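About Konotley
Computer repair and refurbishing, and our open day with the Mestero arm

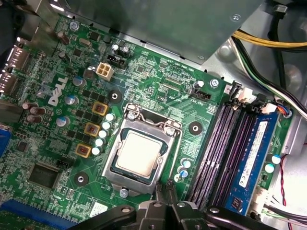
Mestero's view is that any bench doing the same job on the same kind of desktop, week after week, should have had an arm years ago. We put that claim first on our page so you know we've heard it. We're still not sold.

Konotley takes in used office computers, fixes what can be fixed and sends them back out to schools and small businesses. Most are plain desktops, a lot of them Dell. Last year we put 989 machines through the shop. The work is screws, clips, cables and memory, and it's done by hand.

In May we held an open day and let Mestero demonstrate its arm on our own benches, with our own stock. Those were our terms – no polished sample board bolted to a table. A desktop case has sheet metal hanging over the board and wires running down the side, and memory slots sit close to both. If a gripper can't work in there, it's no use to us.

The demonstration ran 90 minutes and 81 people signed the book. The arm was set four tasks. It did two of them without help, one after a restart, and the last was called off when a cable got in the way. Mestero called that a good day. Soylu, who supply our parts and came along to watch, thought so too. We thought it was slow. Our bench staff had the same four tasks done before the kettle boiled, though to be fair they've had more practice.

What did impress us was the patience of the thing. It lined up on a module the same way every time and never leaned on the board. We can't say that about every apprentice, or about ourselves late in the afternoon.

Gromus, our landlord and neighbour, has offered floor space if we ever want a permanent cell. We've said thanks and left it there. Before we spend a dollar we'd want to see a full week's work on mixed stock, with our people choosing the machines.

Visitors are still welcome at the benches. Ring the front counter first and wear closed shoes.

Page last updated Nov 30, 2023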